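The Lodger's Room

I let the back bedroom to Noman Lashari in September, for 300 a month and a promise that he'd feed the cat when I was away. He came with one suitcase and a shortwave radio the size of a bread bin, and he told me straight off that he came from Drinusora. I said oh lovely, and went and looked for it in the atlas. No Drinusora! I tried the index twice.

I'm not a nosy woman (my sister would argue) but you can't help hearing a radio through a thin wall. Every night at ten past eleven a man read out place names, very slowly, like the shipping forecast with all the weather taken out. Cultmont. Matar. Vumanell. Then a bit of accordion, then off.

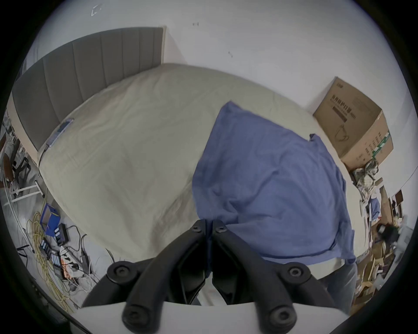 He left on the 491 bus, the early one, and all I got was a note saying thank you for the soup. I went up mid-morning meaning to strip the bed and ended up just standing there like a lemon. The pale yellow-green sheet was still on, and the blue cover lay all rumpled across one side, and I thought, well, I'll do it after lunch. I didn't do it after lunch. I sat on the landing with a cup of tea and missed him, after 16 weeks, a man who'd never once told me what he did for a living.

At ten past eleven that night I heard the radio. He'd left it on the windowsill, behind the curtain, switched on and turned down low. Cultmont, said the man. Matar. Vumanell. And then, after the accordion, in the same slow voice, he read out the name of my street.

I put my coat on over my nightie and went down to see who was at the door.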